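What Moved Into the Old Cakance Building

For most of its life the Cakance department store was the reason people drove downtown. It closed after 32 years, and for a long stretch the only thing in the windows was a leasing sign.

The building has tenants again. The owners split the ground floor into 13 units, the smallest of them 1,377 square feet, and nine are now leased.

Susier, a bakery that started at the farmers market, took the corner spot with the big windows. It opens at 6 a.m. and usually sells out of rye before lunch. Next door is Eide, which sells bedding and bath towels and has a small repair counter for quilts. Modus, a shoe store that used to be out by the highway, moved in last July and kept its whole staff.

Rents are lower than at the mall – that came up in nearly every conversation with shop owners. Parking came up just as often. The city lot behind the building fills by noon, and the two-hour limit is hard on anyone who wants to shop and then eat.

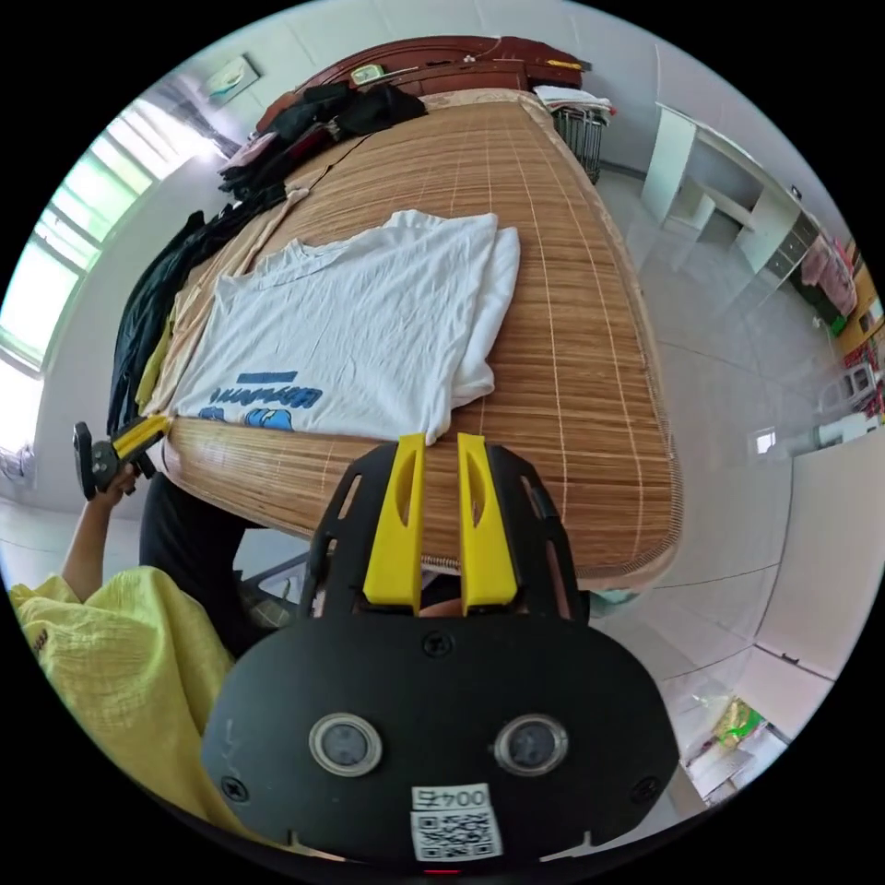 Two yellow fingers on a black gripper, with a bed beyond.

The upper floors are a slower story. Plans call for apartments, but the elevator has to be replaced first, and the permit is still pending. Four ground-floor units also remain open, including the former shoe department, where the old carpet is still down. A diner has asked about that one. The owners say they would like a lease signed before the holiday season, and Susier has already asked for more space if the diner passes.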